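Equipment Planning Coordinator, Handling Tools
Grisura, Laradstead site
Full time, 12-month contract with possible extension

Grisura is expanding its programme for the automated handling of packaged food. We are seeking a coordinator to plan, cost and purchase the equipment for the next stage, including hand-held grippers, fixed arms, mounts, finger pads, storage and spares. The position reports to Darlene MacLeod, Manager, Technical Purchasing.

Scope of the position

The current plan covers 25 hand-held grippers at Laradstead and a smaller set at our Hultholm site. The equipment register holds 1577 line items, many entered before the present cost centre codes came into use. The coordinator will bring the register up to date, prepare a replacement schedule and draft the capital request due in May.

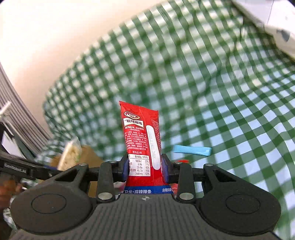
Consumable parts are budgeted separately from capital equipment. Finger pads, pivot pins and linkage parts each have their own service interval and reorder level, and the coordinator will maintain both. Pad selection depends on the goods handled. A tall flat pouch pinched upright between two blue pads places different demands on the pad face than a carton or a jar, and quotations must state the package types for which a pad is offered. Sample packages for supplier trials are charged to the consumables line.

Duties

Prepare three-year cost forecasts for tools, spares, calibration and freight.
Write specifications and requests for quotation, and score the replies with Sheldon Bélanger of the test group.
Compare lease and purchase options for fixed arms.
Track lead times and report any part expected to exceed 58 days.
Arrange acceptance checks on delivery and hold back payment where a unit fails.
Keep the spares cabinet at Laradstead to its agreed levels.

Requirements

A diploma or degree in engineering technology, supply management or a related field.
Three years of work in equipment purchasing or maintenance planning.
Sound spreadsheet skills and the ability to read a mechanical drawing.
Working knowledge of customs paperwork for imported parts.
Spoken French is an asset, as one of our machining suppliers, Tremblay, works mainly in that language.

Conditions

Hours are 8:00 a.m. to 4:30 p.m., with travel to Hultholm once a month. Safety footwear is supplied.

To apply, send a résumé and a one-page cover letter to Solange Ross, Human Resources, quoting competition number 1619. Technical questions may be directed to Harvey Petrenko at the Laradstead office. Only candidates selected for an interview will be contacted.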